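Lurley Open Workshop Day

The Lurley Open Workshop Day is a yearly public open day held every December at the Lurley robotics workshop in Ploltberg. It is best known for its live demonstrations of robot arms handling wire and cable, a kind of work that is much harder for a machine than it looks and that makes for surprisingly gripping viewing. Visitors can walk the workshop floor, watch robots at their benches, talk with the people who program them, and in some sessions guide an arm by hand. Entry is free.

Background

Lurley began as a small repair shop for factory equipment and moved into robotics when its customers started asking for help with older arms that were no longer supported by their makers. Over time the shop took on its own development work, mostly in handling soft and bendable parts. The first open day was a modest affair, set up so that families of the staff could see what went on behind the doors. Word spread through Ploltberg, the neighbors asked if they could come too, and the following year the doors were opened to everyone.

The event has kept much of that homemade feel. Signs are written by hand, the coffee is made in the staff kitchen, and the engineers who explain the robots are the same ones who work with them the rest of the year. Many visitors come back every December to see what has changed, and regulars are known to ask after a particular arm the way one might ask after a neighbor's dog.

Format

Doors open at 10 in the morning and close at 4 in the afternoon. Visitors enter in groups, and each group is led around the floor by a guide. A full tour lasts 90 minutes. It starts with a short talk in the front room, continues through the machine area, and ends at the demonstration benches, where guests are free to stay as long as they like.

The front room talk covers the basic parts of an arm: the joints, the motors that move them, the gripper at the end and the controls that tie it all together. Guides are asked to keep it short, and they usually pass around a worn gearbox that has been opened up on one side. Children tend to hold on to it for a long time, and it often has to be gently recovered before the group can move on.

Tours are offered in two kinds. The general tour is open to all ages. The technical tour is meant for students, hobbyists and people who work in the trade, and it spends much more time on programming, sensing and the many ways a wire can go wrong.

The cable bench

The cable bench is the heart of the open day and draws the biggest crowds. Its aim is to show how a robot can pick up, move and place a piece of wire. For people used to seeing industrial arms lift car doors or stack boxes, the choice of something so small and ordinary can seem odd at first. Within a few minutes most of them are leaning in.

A rigid part keeps its shape. If a robot knows where one corner of a metal bracket is, it can work out where the rest must be. A wire offers no such comfort. It bends under its own weight, springs back when it is let go, and remembers the curve of the spool it came from. Grab it in one place and the far end may swing off in a direction that is very hard to predict. Thick wire pushes back against the fingers, while thin wire curls up and slips away, so a grip that suits one can fail completely with the other.

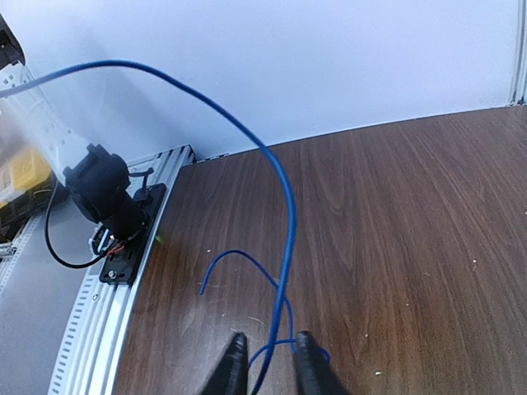
The guides like to let guests guess what the arm will do next, and then to talk through the result whether the guess was right or wrong. Failed tries are left in the program on purpose. An arm that closes its fingers on empty air gets a groan from the crowd, and the good pick that follows gets real applause - a lovely thing to hear in a workshop.

Much of the discussion at the bench is about where to take hold. A wire gripped close to its end is easy to aim but hard to reach if it lies flat against the table. A wire gripped in the middle is easier to lift, but both ends are then free to wander. Engineers at Lurley often try a slow approach first, with the fingers open wide, and close them only when the wire is well inside the gap. Slower is usually better here, and the patience of the machine is part of the charm.

Camera view is another favorite topic. A camera close to the gripper gives a near look at the work and moves along with the hand, so the fingers themselves stay in sight. The drawback is that it sees only a small part of the table at a time, and a wire may run out of view in both directions. On the technical tour, guides explain how a second camera farther back can help with this, and why using both brings problems of its own. The two views must agree on where things are, and even a small bump to one of them can throw everything off.

The Mugo controls

The hand-guided sessions use Mugo, a control program written at the workshop. Mugo lets a person steer an arm with a simple handheld unit and records the movement so that it can be studied or played back later. It was first made as an in-house tool for recording practice runs. Its use at the open day came about after a visitor asked, quite reasonably, if she could have a turn.

Each guest gets 3 tries at picking up a length of wire. Very few people manage it on the first one. The most common mistake is to close the fingers too early, and the second most common is to stare at the gripper and forget what the rest of the arm is doing. Children often do better than their parents, and they enjoy this fact enormously.

In its first year the session had 56 places, and all of them were taken before noon. More have been added since, but it is still wise to sign up at the front desk on arrival. Guests must be tall enough to see over the safety rail, and long sleeves and loose scarves have to be tucked in before anyone goes near an arm.

The Grurnier talk

The day closes with the Grurnier talk, named after the old Grurnier mill building where Lurley had its first rooms. It is given each year by a different member of the staff and has no fixed subject. Past talks have dealt with gripper fingers and the shapes that work best for them, the art of routing cables so they do not snag, and the long story of one arm that would only fail when the heating was on. The talk is held standing up, among the benches, and questions are taken throughout.

Reception and influence

The open day has become a regular stop for technical classes from in and near Ploltberg, and several of the people now working at Lurley first came in as visitors. Teachers have praised its openness about failure, and the chance for students to see machines being adjusted, restarted and tried again. Some guests have found the general tour too quick at the cable bench, and in answer to this the waiting time between groups was made longer.

Notes from the technical tour, including a plain-language guide to wire handling, are kept at the front desk and may be taken home. The guide is rewritten every year before the doors open, and older copies are kept in a binder beside it for anyone who wants to compare them.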